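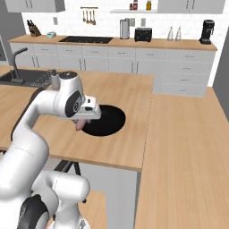
The island, with the arm over the opening.

Feltside had 8 entries in the October round, and ours went into the queue as Navent. The server gave each team 200 attempts in the same kitchen. Anything under 174 successes was out.

I was responsible for the release condition. The rule was simple: when the gripper is over the hole and below the height limit, open. My lab partner had written the height limit. She had set it in her own units and left for chemistry.

I read the log at the back bench while the judges from Sandberg set up their table. Attempt 31 had opened too high. So had attempt 32. I changed one constant, reran the unit tests and asked for a restart. The form required a reason. I wrote "height."

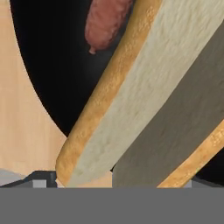
Wrist view: Zanell Robotics Club

The wrist view loaded first, as usual. Bread filled most of it. I checked the gripper state, then the height, then the gripper state again. The margin was 290 steps before timeout.

My partner came back with her goggles still on her forehead.

"Did you touch my constant?"

"Yes."

She pulled up a stool and read the diff twice. Then she took the keyboard and corrected my comment, which had the wrong sign.

Print this page | E-mail this story
Contact | Copyright Zanell Student Review | Back to top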